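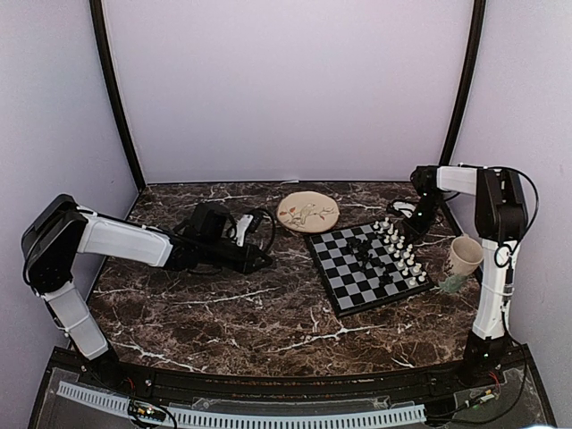

Rocío Echeverri

I had 2 hours between trains and spent nearly all of it at the Purmont open day, and I'd happily go back tomorrow! The games floor is up one flight of stairs, past the coffee stand (get the almond roll, it's huge), and the first thing I fell for was the chess table. The top has a dark brown marble pattern with white and tan veins running through it, and the board sits on it at an angle, corners pointing front and back. I play at home on a square kitchen table with everything lined up, so I kept tilting my head – and then I liked it so much that I've turned my own board since.

Duván Quispe showed our group the storage room next, 52 sets on open shelves, some of them older than my grandmother. He let us hold a knight from a travel set that was so light I nearly dropped it. After that came a short talk on openings, which lost me by move three, and a raffle, which I did not win.

Doors open at 10 a.m. and entry is free. Bring a sweater, the stairwell is freezing in January.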